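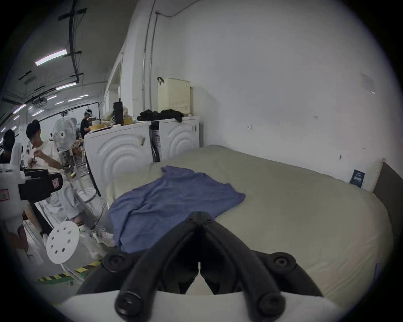 Household Textiles, Unit 7: T-shirts, Beds and Getting Things Flat
Course notes, Yamila Arancibia
Cornar Evening School

Welcome back! Last unit was sorting and washing, and I know several of you went home and read every care label in the house (good). Tonight we get to the part I have been looking forward to since the first meeting, the T-shirt. It's the garment most people own the most of and the one most people fold worst, and I include myself up to the age of thirty or so.

Please bring one T-shirt of your own next time, clean, preferably one that has been sitting in a basket overnight. A shirt fresh off the ironing board teaches you very little.

1. Why we work on a bed

A bed is the best folding surface in most homes and people walk right past it to fold on the arm of a sofa. It's big enough that the sleeves have somewhere to go. A fitted sheet has a bit of grip to it, so a cotton shirt stays where you put it while you smooth the other end — try the same thing on a glass table and the shirt follows your hand all the way across.

There are drawbacks. A bed is low. If you are tall, or your back complains, kneel on a cushion at the side or sit on a stool. A soft mattress dips under your hand when you press, so press lightly and stroke outward. Pull the fitted sheet tight at the corners before you begin, or you will spend the whole session chasing wrinkles that belong to the sheet and blaming the shirt.

Clear the working half. Pillows go up to the head end and stay there. Anything waiting to be folded sits beside you or on top of the washer, anywhere but on the patch of sheet you are using. Edem Darko, who took this course two years ago and now helps with the practical evenings, calls that patch "the plate," and I have stolen the word. Keep your plate clear.

A plain sheet is easier to work on than a patterned one. You can see the outline of the shirt at a glance, and you notice a stray sock.

2. Parts of the shirt, and what each one does when you fold

Neckband. The stiffest part. It decides where the top of the folded shirt will be, and it keeps its shape even when everything else has gone limp.

Shoulder seams. Our handles. Nearly every move tonight starts with a hand at a shoulder seam.

Side seams. Some shirts have none at all (the body is knitted as a tube). On those, find the side by lining up the two armpits and letting the body hang.

Sleeves. Small, floppy, always in the wrong place. We deal with them early.

Hem. The double row of stitching gives it a little weight. When you hold a shirt at the shoulders and let it drop, the hem is what pulls the body straight for you.

3. The lay-down

This is the step everyone rushes! A good lay-down makes the fold nearly automatic, and a poor one can't be rescued by careful folding afterward.

Hold the shirt by both shoulder seams, front facing away from you. Give it one snap, the way you would shake out a tablecloth. One is plenty.

Let the hem touch the bed first, close to you. Then move your hands away from you and lower the shoulders toward the middle of the bed. The shirt unrolls itself onto the sheet, hem to neck. If you drop the shoulders first, the body lands on top of itself in a heap and you start over.

Now smooth it. Flat hands, from the center out to the side seams, then down from the chest to the hem. Then the sleeves, each pulled gently straight out by its cuff. Don't tug on the neckband. It stretches, and it remembers.

Large wrinkles matter, small ones don't. If a wrinkle is deep enough to make a ridge you can feel, stroke it out. The faint crosshatch you get from a tumble dryer can stay.

A word about the near edge. People lay the shirt so that the lower part hangs over the side of the mattress, and the weight of the overhang slowly drags the rest along. Move the whole thing inward a hand's width and the problem disappears.

4. The file fold

We learn one fold in this unit and learn it properly. Heather Galbraith's handbook has a whole chapter of alternatives starting on page 97 if you get the bug (I did), and the diagrams are lovely.

Start with the shirt front down, neck away from you.

Take one side and fold it in toward the center line, so that the new edge runs straight from the middle of the shoulder to the hem. The sleeve comes along with it and points out across the far side.

Fold that sleeve back on itself so it lies inside the new edge.

Repeat on the other side. You should be looking at a long rectangle. Check the two long edges. If they are parallel, wonderful. If you have made a wedge, the hem end is usually the culprit — open the second side and bring the hem corner in or out.

Bring the hem up toward the neck and stop a little short of the neckband. Leaving that gap feels like a mistake and isn't one. The cloth takes up some length as it bends, and the gap saves you from having a lump at the top.

Fold in half again, or in thirds for a shallow drawer. Stand it on its folded edge. If it stays up by itself, you've got it! If it slumps, it is too loose in the middle, so flatten with the side of your hand between folds.

Do it slowly the first few times. Speed arrives without being asked for, usually somewhere in the second basket.

5. Moving a shirt once it is down

Half the trouble in the practical evening comes from moving shirts badly. Somebody lays one down nicely, sees that it is too far away, hooks it by whatever bit is closest and drags. The leading edge bunches up, the back half stays put, and the whole lay-down is gone.

If the shirt only has to travel a short way, slide both hands under it, palms up, at chest level, and lift just enough to take the weight off the sheet. If it has to come all the way to you, pick it up by the shoulders and lay it again. It takes a moment, and the result is better than any amount of patting.

With a shirt that is already crumpled, don't try to spread it from the middle. Find the neckband by feel, run your fingers along it to a shoulder seam, then find the other shoulder. Lift, snap, lay. Viera Bednárik taught me to do this with my eyes closed and I make every group try it. There is always a lot of laughing and by the end of the evening nearly everybody can do it.

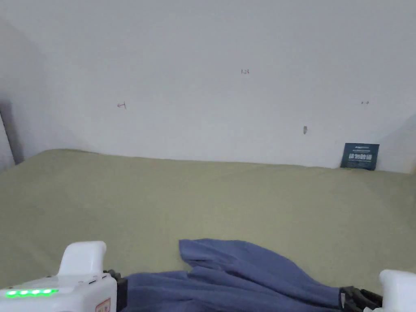 Does it matter which side of the shirt faces down when you start?

Put the front face down for the file fold. The side folds then end up at the back, and the front of the finished shirt comes out smooth, with any print or pocket showing. If you start face up, you still get a tidy rectangle, but the folded sleeves are on the outside and tend to catch when you pull the shirt out of the drawer.

6. Darks, and the pile that waits

Fold your darks near a window or under a good lamp. Black on black hides everything: inside-out sleeves, a twisted hem, the sock. I do the black things first, while I'm still paying attention, and leave the pale shirts for the end when I'm thinking about dinner.

Clothes left in a pile on top of a machine pick up creases from their own weight. If you can't fold right away, lay the shirts across the pile full length, one over the next, and put the small things in a basket. A basket with holes in its sides lets air through, a real help if anything has come out of the dryer a touch damp. Damp folded cotton smells within a day, so feel the neckband and the underarm seams before you fold. Those two places are the last to dry.

7. When it goes wrong

The rectangle is wider at one end. Your center line wandered. Pinch the neckband at its midpoint and the hem at its midpoint, lift, and let the shirt hang to find the true middle.

One sleeve keeps popping out. It was folded back too far up. Fold it lower, so that the cuff points at the hem.

The shirt twists, and the side seam creeps around to the front. Common with cheaper knits. Ignore the seam and fold to the armpits.

The finished fold is thick in the middle. Two sleeves are stacked on one another. On a wide shirt, let the sleeves stop short of the center line.

The sheet comes up with the shirt. Static! Mist the air above the bed lightly with water, wait a minute, carry on.

8. For next time

Practice the lay-down on its own, without folding at all, until the shirt lands flat most of the time. Then fold one full basket and keep a note of which shirts gave you trouble. Bring the worst offender along with your own overnight shirt.

If you like reading ahead, Greer Baird's piece on knitted fabrics is in the binder by the door. It explains grain and twist far better than I can standing up, and it will make you look at your shirt drawer with new respect.

Long sleeves are in Unit 8, and fitted sheets come after that. Yes, we will get to fitted sheets. I have been asked at every single meeting so far.

Practical evening starts at 6:30. Stools are stacked in the hallway, so pick one up on your way in.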